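Les tiroirs de la cuisine, deuxième partie

9 septembre 2018
par Roya Shojaei

Dans mon dernier billet j'avais démonté le tiroir du bas, celui des casseroles, et plusieurs d'entre vous m'ont demandé si je l'avais remonté. Oui, il est remonté, et les deux autres aussi. Je vous raconte comment, avec mes erreurs, et je vous prie d'excuser les mots techniques que j'emploie peut-être mal. J'ai appris le vocabulaire de la menuiserie dans les catalogues et au comptoir du magasin, où l'on parle très vite.

Je rappelle la situation. Le meuble est un élément bas de 80 cm, déjà présent quand nous avons pris l'appartement. Les tiroirs roulaient sur des coulisses à galets, avec une petite roue en plastique de chaque côté. Avec les années le plastique s'était usé en forme d'œuf, et chaque fois qu'on tirait, le tiroir faisait un bruit de charrette. Celui du milieu tombait devant si on l'ouvrait trop. Parisa y a perdu un saladier au mois de février.

J'ai choisi des coulisses à billes à sortie totale, de la marque Riltum. Le vendeur de chez Jurnell me conseillait le modèle avec fermeture amortie, mais il demandait plus de place derrière et mon meuble a un tuyau qui passe au fond. J'ai donc pris le modèle simple. Je ne le regrette pas, sauf le soir quand quelqu'un ferme avec le genou.

La première difficulté est la largeur. Les coulisses à billes sont plus épaisses que les anciennes, et il faut un jeu bien précis entre la caisse du tiroir et le côté du meuble. Chez moi il manquait de la place pour les deux tiroirs du haut, et pour celui du bas il y en avait trop. Je ne sais pas comment c'est possible dans un seul meuble, mais j'ai mesuré à l'avant, au milieu et au fond, et j'ai trouvé chaque fois des chiffres différents. Le côté gauche est un peu bombé.

Pour le tiroir du bas, j'ai collé des cales en contreplaqué de 8 mm contre les parois, puis j'ai vissé les coulisses dessus. Pour les deux autres, il a fallu refaire les caisses. J'ai gardé les façades, qui sont jolies, et j'ai fait couper des planches de pin à l'atelier de monsieur Arabzadeh. Il m'a demandé trois fois si j'étais sûre de mes cotes. J'étais sûre, et une planche était quand même trop longue, par ma faute : j'avais oublié de retirer l'épaisseur de l'arrière. Il l'a recoupée sans commentaire.

Un conseil pour ceux qui veulent essayer. Tracez d'abord la ligne horizontale sur les deux côtés du meuble avec une équerre appuyée contre le chant avant, pas avec le niveau. Mon sol n'est pas droit, alors le meuble non plus, et un tiroir posé parfaitement au niveau paraît de travers dans un meuble qui penche. J'ai compris cela après avoir percé. Les anciens trous, je les ai bouchés avec des cure-dents et de la colle à bois, coupés à ras le lendemain.

Autre chose : les coulisses ont des trous ronds et des trous ovales. On visse d'abord dans les ovales, on essaie le tiroir, on corrige, et on met les vis dans les ronds seulement à la fin. La notice le montre avec un dessin si petit que je l'avais pris pour une tache. 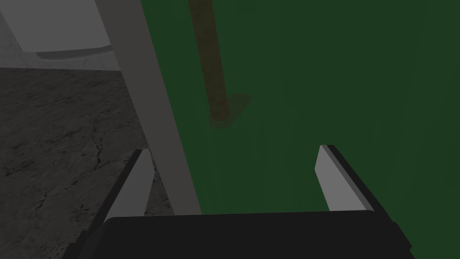
Pince à deux doigts, ouverte (image de synthèse)

Reste la question des façades. Je les ai fixées d'abord avec du ruban adhésif double face, pour pouvoir les déplacer un peu, ensuite avec deux vis par l'intérieur. Entre chaque façade j'ai glissé des morceaux de carton de même épaisseur, et l'espace est régulier, sauf en haut à droite. Samira dit qu'on ne le voit pas. Moi je le vois chaque matin en faisant le thé.

Pour les poignées, j'hésite encore. Les anciennes étaient en laiton et il m'en manque une. J'ai regardé celles de Kiani, mais l'écart entre les vis ne correspond pas, il faudrait reboucher et repeindre. Si un lecteur connaît un endroit où l'on vend des poignées anciennes à l'unité, qu'il m'écrive, je lui serais très reconnaissante.

J'ai travaillé dessus neuf soirs, pas très longtemps chaque fois. Le tiroir des casseroles porte maintenant aussi la cocotte en fonte, qui habitait jusqu'ici sur le frigo. La prochaine fois je parlerai de la plinthe, qui ne tient plus que d'un côté.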